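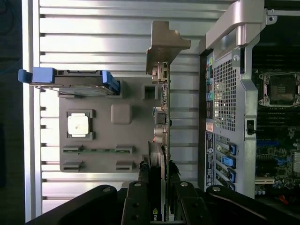

Friday at the Dulum open day in Plillunby. Notes from the computer teardown cell, posted in the order I wrote them down. 1/12

The job: old desktops come in, cards and memory come out whole, the case goes to metal recycling. One arm, two-finger gripper, camera at the wrist. Edem Korletey ran the demo and took questions while it worked.

The card handled while I stood there had an NVIDIA logo on it. It was held on edge between the fingers over a ribbed aluminum bed, with an open chassis alongside. Blue latches on the expansion slots at the back of that chassis, so no screwdriver needed for those.

Latches are the easy case. Edem says screwed slot covers go to a person at the next bench. The cell doesn't try them. Fine by me. A stripped screw will eat more time than the card is worth.

Grip force is set per card family, from a table they keep by hand. There are 19 entries so far. Anything not in the table gets the lowest setting and a slower pull.

I asked about capacitors, as they stick out from the board and the fingers have to go somewhere. The planner keeps a no-touch strip along the component side and picks its contact points from the wrist camera view. If it can't find two clean spots it stops and asks.

Cycle time: 64 seconds for a card with a latch, from first look to set-down. A practised person beats that easily. Suha Nimri, who runs the floor, said so before I could. Her case for the cell is the evening shift, which she can't staff.

Logged attempts up to the open day: 269. I asked for the failure count and was told it's being reviewed. I'd have liked the number. Will post it if they send it.

Most common fault, according to Edem: the card rocks in the slot and binds. They now pull the bracket end a few millimetres first, then level it, then lift. Same thing I do by hand.

Lighting needs work in my opinion. It came in hard from one side and bare metal was throwing a lot of glare. Hicham Morsy from Ouazzani was beside me and suggested a diffuser panel. Edem wrote it down.

Software is Vultidico's, with Dulum's own grip table on top. No licence cost given. The operator screen was plain and readable, with one large stop button and the last fault in words, no code to look up.

Next visitor day is in August, morning session only. Bring closed shoes, they turned two people away at the door. I'm going back to ask about power supplies, which weren't part of the demo. 12/12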